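How Marble Is Made

Marble is a kind of rock. People use it for floors, statues, stairs and tabletops.
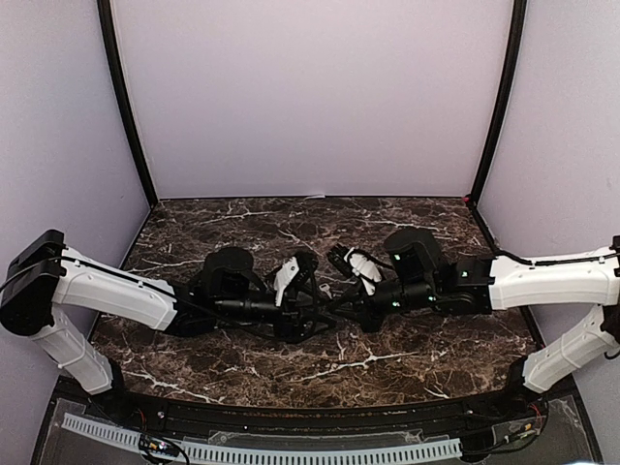 Rocks are sorted into three groups by how they form. Igneous rock forms when melted rock cools and turns solid. Sedimentary rock forms when sand, mud or shells pile up and are pressed together. Metamorphic rock forms when an older rock is changed by heat, by pressure, or by both. Marble is in the third group.

What marble starts as

Marble starts as limestone. Most limestone is made on the floor of a warm, shallow sea. Many sea animals have shells made of a mineral called calcite, or of a mineral close to it. When the animals die, the shells sink and break into small pieces. More pieces land on top. Over a very long time the weight of the upper layers squeezes the lower layers, and the pieces stick together as solid rock.

If you look at limestone with a hand lens, you can sometimes find parts of shells in it. These are fossils.

What heat and pressure do

The outer part of the Earth is broken into large plates. The plates move very slowly. Where two plates push together, layers of rock can be folded and forced deep underground. It is hot there, and the rock above is heavy.

Limestone in such a place does not melt. It stays solid, but the calcite in it forms new crystals. The small grains join into larger ones, and the larger ones grow until they fit together tightly, like the pieces of a puzzle. This is called recrystallization (say it: ree-kris-tul-ih-ZAY-shun). The shell shapes are usually lost when it happens, so fossils are rare in marble.

Limestone can also turn into marble when hot melted rock pushes in next to it. In that case heat does most of the work, and only the limestone near the melted rock is changed.

Where the colors come from

Pure calcite marble is white. Other colors come from other minerals that were mixed into the limestone. Iron minerals can make marble red, yellow or brown. Carbon can make it gray or black. A mineral called serpentine can make it green.

The wavy lines are called veins. Some veins were once thin layers of clay or sand in the limestone, and they bent when the rock was squeezed. Others were cracks that later filled with new mineral.

Not everything with a marble pattern is marble. The pattern can be printed on paper or plastic, or painted on wood. A printed pattern often repeats. The veins in real marble do not.

Getting it out of the ground

A place where rock is cut from the ground is called a quarry. The quarry at Skotden is 172 feet deep and has 19 steps cut into its sides. Each step is called a bench. Workers cut blocks from the benches with a long wire that has bits of diamond on it. Water is poured on the wire to keep it cool and to hold down the dust.

The blocks are then sawed into slabs. A slab for a tabletop is often less than an inch thick. The last job is polishing, which is done with rougher grit first and finer grit after.

A test you can do

Ask an adult to help. You will need:

A small chip of marble
A small chip of granite
White vinegar
Two glass cups
A hand lens

Put one chip in each cup and cover it with vinegar. Watch the chips through the lens. Small bubbles should form on the marble. The vinegar is a weak acid, and it reacts with the calcite to make a gas called carbon dioxide – the same gas that is in soda. Granite has little or no calcite, so it should not fizz. If you see no bubbles on the marble, ask the adult to scratch the chip with a nail and try again.

Do not do this test on a table or a floor. Acid leaves dull spots on polished marble, and lemon juice does the same.

Words to know

Bench: a step cut into the side of a quarry
Calcite: the main mineral in limestone and most marble
Quarry: a place where rock is cut from the ground
Vein: a line of different color in a rock

Text by Busisiwe Pretorius. Checked by Ruan Maluleke.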